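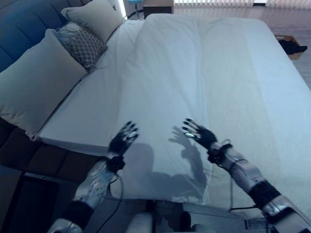

3. What people told us about going to bed

I should say first that I came to this study as a bad sleeper, and I don't think I can write this section as if I hadn't. We asked our 72 diary keepers to write a few lines every morning about how the night before had gone, and what I expected to get was times: lights out, last look at the clock, first cup of tea. What I got was bedding. Page after page of it! One woman gave half of her first entry to how her pillows had to be set out before she could even think of lying down, and her arrangement wasn't far off the one in Figure 1, with a plump white pillow propped at an angle and a smaller patterned one tucked in behind it. She called it "building the nest", and I've used her phrase as the name for this whole group of habits in the coding.

Figure 1. A bed made up in white linens, with pillows set along a blue upholstered headboard.

The diaries came from two places, Goston and Chauvin. Goston is the bigger of the two and has the hospital, so a fair share of our people there worked shifts or lived with someone who did. Chauvin is mostly older households, and quieter at night, though several keepers complained about the goods line. We ran the diaries through July on purpose, knowing it would be light late and warm, because we wanted people to be having a bit of trouble. With hindsight the warmth got into everything. A good many entries are really about windows (open, shut, open again, moth).

I sorted the entries by hand and then went back over them after a break, without looking at my first set of labels. Where the two rounds disagreed I read the whole diary again from the start. The labels that held up best fell into 3 groups, which I'll take in turn.

The first is nest building, as above. It covers anything done to the bed itself in the last stretch of the evening: shaking out the duvet, turning the pillow over, taking the extra cushions off and stacking them on a chair. What struck me was how fixed the order was. People who skipped meals and forgot appointments would still do the left side before the right. When the order was broken, by a visitor or a late train, they wrote about it the next morning and very often blamed it for a poor night. I can't say from diaries whether they were right to. The poor nights that followed a broken order were also nights with visitors and late trains in them.

The second group I called checking. Doors, taps, the cooker, the cat. This was much stronger in Chauvin than in Goston, and I had put that down to age until I noticed that the younger Chauvin keepers did it too. Perhaps it's a matter of houses against flats - there is simply more to go round and check. We didn't ask about floor plans, and I wish we had.

The third is what I ended up calling talking down, meaning the things people say to themselves, or to whoever is next to them, to bring the day to a stop. Some of it is prayer and some is a list for tomorrow. One man in Goston recited bus stops in order, out to the terminus and back, and reported that he had not once reached the terminus awake. This is the group I'd most like to go back to, partly because it was so hard to code. Where does a chat end and a habit begin? I moved the line twice and I'm still not sure of it.

A word on the paper. We used the Flokarik diary sheets, which leave one wide box for the evening and a much smaller one for the night. I think that shaped what we were told. Given a big box, people fill it, and the evening comes out looking richer than the night for no better reason than that. In the earlier Kirus pilot the boxes were the same size and the night entries ran longer, with more about dreams and trips to the loo. I'd use the Kirus layout another time, even though it's uglier and people moaned about the staples.

There were gaps as well. Weekends away were badly covered, and so were the nights people had been drinking, to judge by the entries either side. Some keepers filled in several mornings at one sitting; you can tell from the pen, and from the way the same phrase turns up on each line. I kept these in but marked them, and left them out of anything to do with order or timing. They don't change which groups appear, though checking gets a little weaker with them gone. The next section looks at the keepers who shared a bed, where one person's nest was quite often the other person's nuisance.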